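Kids' Corner > Science > Robots > When Robots Goof Up

Why did the robot squash the egg?

I love robots, but I love it even more when they muck up, because that's when you learn the good stuff! So let me tell you about the day a robot called Brillix made a very gooey mess.

Brillix has two arms, and its job was to pick up eggs and pop them into a carton. Easy, right? You could do it before breakfast. But think about what your fingers are up to when you hold an egg. They feel the shell and tell your brain "that's enough, stop squeezing!" Brillix has to get that message from a tiny sensor in its gripper (that's the robot word for hand). 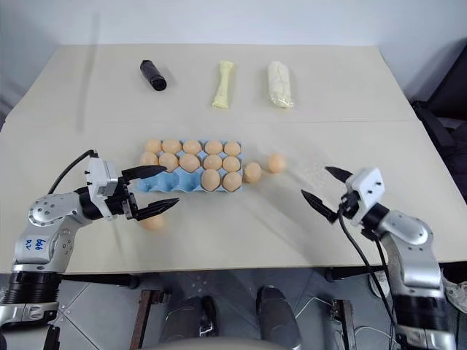
Well, it had done 93 eggs without a single crack when the sensor in one gripper got stuck. It kept saying "nothing here, nothing here" while the claws were already touching the shell. So Brillix did what its program told it to do — it squeezed harder. Crunch! Yolk everywhere.

Was the robot being naughty? Nope. It wasn't cranky or careless either. A robot believes whatever its sensors say, even when they're wrong. Engineers call this a fault.

Do-yoon Ahn, the engineer on the job, hit the big red stop button straight away. Everybody kept their hands well back until the power was off, even though the yolk was dripping towards the floor. A claw that can't feel an egg can't feel your finger!

Then came the fix. Do-yoon swapped the sensor and added a new rule: if the claws close further than they should and still feel nothing, let go and call a human. They tested it for eight days, starting with rubber balls. My favourite colour was the purple one — it bounced right under a cupboard and I never got it back.

58 shares | 8 comments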